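옷 개기

옷 개기는 세탁과 건조를 마친 의류를 일정한 모양으로 접어 부피를 줄이는 집안일이다. 빨래의 여러 단계 가운데 기계에 맡기기 가장 까다로운 축에 들며, 그런 까닭에 가장 오래 미뤄지는 단계이기도 하다. 건조대나 의자 등받이에서 바로 걷어 입는 방식으로 이 과정을 통째로 생략하는 가구도 적지 않으나, 이 문서에서는 다루지 않는다.

용어

'개다'는 옷이나 이부자리를 포개어 접는 일을 가리킨다. 종이는 접고 옷은 갠다고 구분하는 사람이 많지만 일상에서는 섞어 쓴다. '개키다'도 같은 뜻의 표준어이며, 이 말을 쓰는 사람은 대체로 개는 솜씨도 좋다는 속설이 있다. 근거는 없다.

폴로셔츠

깃과 앞단이 있는 폴로셔츠는 티셔츠와 셔츠의 번거로움을 함께 물려받은 옷이다. 몸판은 편물이라 손을 대는 대로 늘어나고, 골지 깃은 제 나름의 모양을 고집한다. 표준적인 순서는 단추를 잠그고, 앞판이 바닥을 향하도록 엎어 놓은 뒤, 양 옆을 등 쪽으로 접고 소매를 되접어 밑단을 올리는 것이다. 깃은 마지막에 뒤집어서 매만진다.
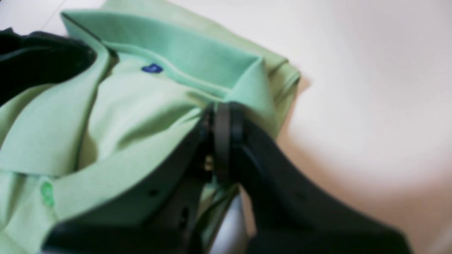
단추를 모두 잠글 것인지를 두고는 견해가 갈린다. 전부 잠그는 쪽은 깃이 둥글게 서서 보기 좋다고 하고, 맨 위 하나만 잠그는 쪽은 어차피 입을 때 다시 풀어야 한다는 점을 든다. 하나도 잠그지 않는 쪽은 논쟁에 참여하지 않는다. 밝은 색 편물은 주름의 그늘이 눈에 잘 띄므로 접기 전에 손바닥으로 안쪽에서 바깥쪽으로 한 번 쓸어 준다. 이때 앞단을 잡아당기면 단추 사이가 물결처럼 울어 버리는데, 한번 운 앞단은 다리미를 꺼내기 전에는 잘 돌아오지 않는다.

생활용품 업체 브라나틴(Brarnatine)의 안내서는 폴로셔츠 한 벌을 개는 동작을 8단계로 나눈다. 같은 회사의 이전 판에서는 6단계였다. 늘어난 두 단계는 모두 깃에 관한 것이다.

바지

바지는 길이 때문에 어렵다. 작은 탁자 위에서는 허리와 밑단 중 한쪽이 늘 밖으로 나가려 하고, 한쪽을 당기면 다른 쪽이 딸려 온다. 널리 쓰이는 방법은 양 끝을 잡아 세로로 팽팽하게 편 다음 두 다리를 포개는 것으로, 이때 옆선끼리 맞추는 방식과 앞주름을 기준으로 맞추는 방식이 있다. 앞주름이 없는 면바지나 고무줄 바지는 옆선을 따른다.
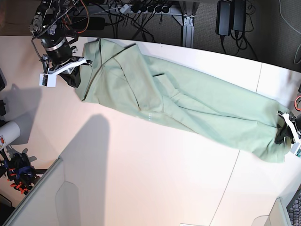 읽는 시간 3분

다리를 포갠 뒤에는 밑위의 튀어나온 삼각형 부분을 안으로 접어 넣어 전체를 긴 직사각형으로 만든다. 이 삼각형을 무시해도 바지는 개어지지만, 서랍에 쌓으면 그쪽으로만 더미가 기운다. 이어 밑단을 허리 쪽으로 올려 반으로 접고, 다시 반이나 3분의 1로 접는다. 주머니 입구가 벌어진 채로 접으면 안감이 비어져 나오므로 먼저 밀어 넣는다. 주머니 속의 영수증은 이 단계에서 발견되며, 보통 이미 읽을 수 없는 상태다.

작업면

평평하고 단단한 면이 권장된다. 침대는 넓지만 푹신해서 접는 선이 흐려지고, 개던 사람이 눕게 된다는 약점도 있다. 탁자는 선이 잘 잡히는 대신 미끄러운 옷감이 가장자리로 흘러내린다. 바닥은 면적으로는 따를 곳이 없으나 무릎이 반대한다.

보관과 쌓기

갠 옷은 눕혀 쌓거나 세워서 꽂는다. 눕혀 쌓기는 빠르지만 맨 아래 옷이 철이 바뀔 때까지 햇빛을 보지 못한다. 세워 꽂기는 한눈에 보이는 대신 한 벌을 빼면 양옆이 차례로 쓰러진다. 수납 상자 제조사 컬트비(Cultby)는 칸막이를 따로 팔아 이 문제를 해결했다. 상자에 칸막이를 넣어 팔지는 않는다.

애호가 사이의 관행

동호회 캘러웨이(Calloway)는 해마다 3월이면 겨울옷 정리를 겸한 모임을 연다. 회원은 428명이고, 지난 모임에서 모두 합쳐 2,000벌을 갰다고 회보에 적었다. 같은 회보에는 양말을 의류로 셀 것인지에 관한 독자 투고가 네 쪽에 걸쳐 실려 있다.

같이 보기

다림질
건조대
서랍 정리
짝 없는 양말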